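Kategorie: Anleitungen & Downloads › Zweiarm-Zelle Penrose › Kapitel 4

4. Das erste Faltprogramm einrichten

Schön, dass Sie bis hierher gekommen sind! Die Arme sind montiert, die Kalibrierung ist gespeichert, und nun darf die Penrose zum ersten Mal mit Karton arbeiten - für uns immer noch der schönste Teil der Inbetriebnahme. Nehmen Sie sich ruhig etwas Zeit dafür.

1. Schalten Sie die Steuerung ein und warten Sie, bis beide Arme in Undora als bereit gemeldet werden.
2. Legen Sie einen flachen Zuschnitt (Bestellnummer 2447) in die Mitte der Tischplatte, die Laschen ganz ausgebreitet.
3. Wählen Sie Programm 83 und stellen Sie die Geschwindigkeit auf die niedrigste Stufe.
4. Starten Sie den Ablauf und bleiben Sie in Reichweite des Not-Halts. 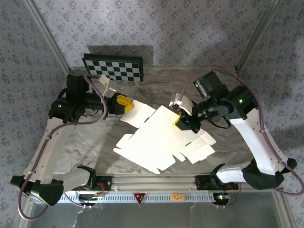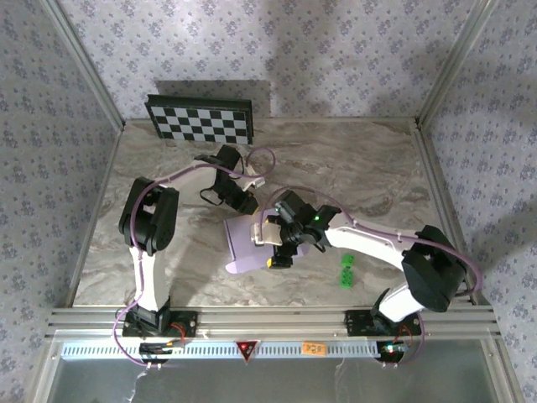
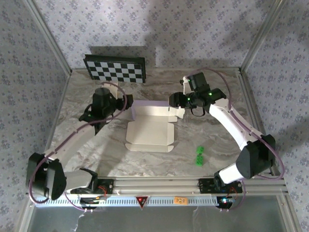
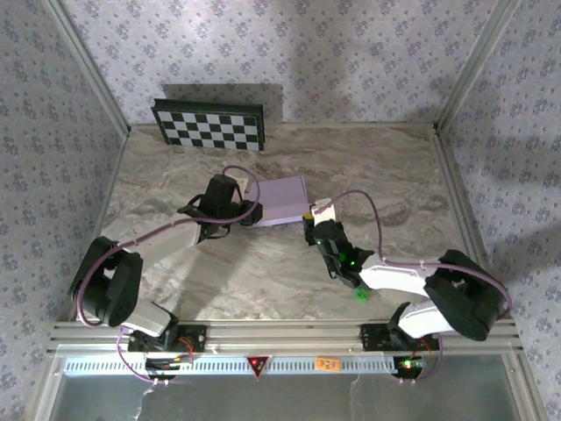 Die Penrose mit beiden Armen an der vorderen Schiene, hinten die Kalibriertafel.

5. Läuft alles ruhig, erhöhen Sie die Geschwindigkeit stufenweise und speichern die Einstellung unter einem eigenen Namen.

Hinweis: Verschieben Sie die Kalibriertafel bitte nicht, auch nicht beim Putzen. Ist es doch einmal passiert - kein Drama, wiederholen Sie einfach Kapitel 3.

Vorsicht! Greifen Sie niemals zwischen die Arme, solange das Programm läuft. Prüfen Sie vor jedem Start, ob die Kabel frei liegen und sich nirgends verhaken können.

Kommentare (3)

trendia_fan: Bei mir hat Schritt 3 erst nach dem Update geklappt, danach wunderbar. Danke für die geduldige Anleitung!

werkstatt264: Gibt es die Zuschnitte auch im 700er-Paket?

Vellcombe Support: Ja, seit Dezember, Sie finden es im Shop unter Zubehör.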